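The Yellow Tray Theory of Tidying Up

Small spaces eat small things. Pens, tape, the mouse you swear you had. I spent a Saturday in a work corner put together by Elvia Barrera, who fits out tiny studios under the name Flilau, and came home wanting to cable tie everything I own.

Her rule is simple. Go up first. Baskets on the rails, white mesh and black wire, held on with plain white cable ties. No drilling. Then something pretty underneath (a botanical print, thin branches, rust-red flowers) and one tray in a loud color for whatever you grab most.
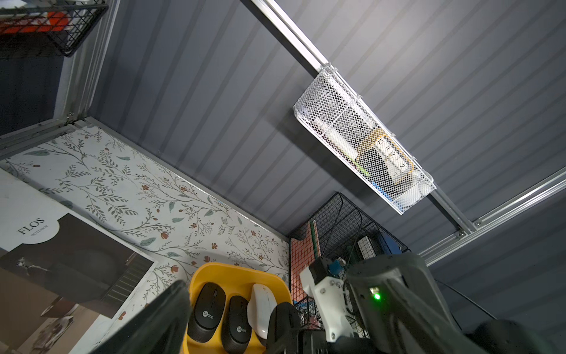

Beril Keskin
Contributing Editor, Home & Desk

The tray is mustard yellow plastic and I can't stop thinking about it. Mice go in, mice come out. Black ones, white ones, Lecoo on the black ones in tiny letters. "People buy drawers," Elvia told me. "Then they loose things in the drawers."

She has a point. I have a drawer. 16 chargers in there, none for a phone I still use.

Sorting day works like this. Everything out on the table. Look at each one, turn it over, check the batteries. Same color next to same color if you care about that. Keepers back to the tray. The rest goes in a bag by the door, and the bag leaves the same day.

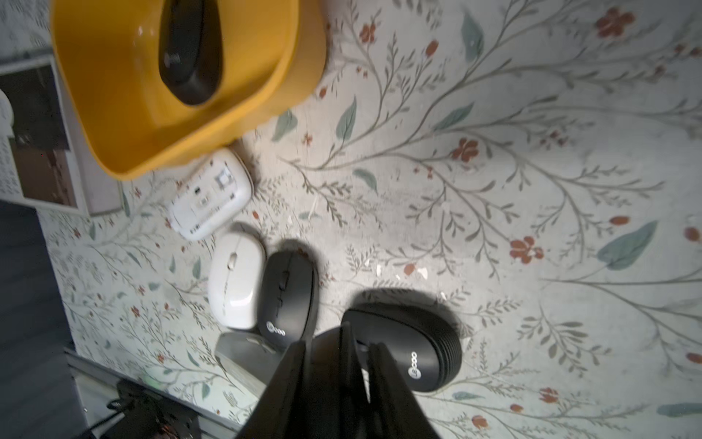 Do I need to take the batteries out of a spare mouse?
Take them out if it will sit for more than a month or two. Old batteries can leak and wreck the contacts.

Paper is the harder job. Elvia wants it standing up where she can see it, or flat in stacked trays, nothing in between. File slots for the things in use this week. Trays for the rest. A binder clip on the wire for the stray reciept. Glasses case on top, always on top, so it gets found in the morning.

And books? One out at a time. She swaps hers every January, then forgets, then swaps it again in spring.
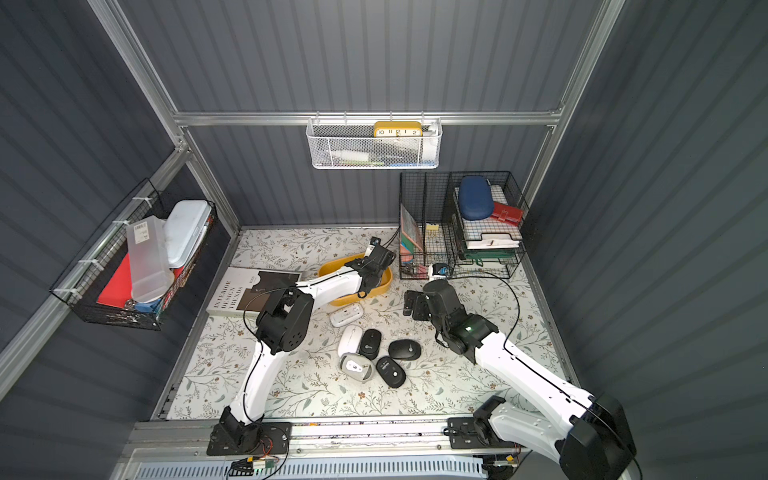 Wire, mesh and a yellow bowl: the Flilau corner with its desk organizer at the back.

Cost of the whole refit, by her count, some 23 dollars plus the ties. I bought my tray on the way home. Wrong yellow. Keeping it.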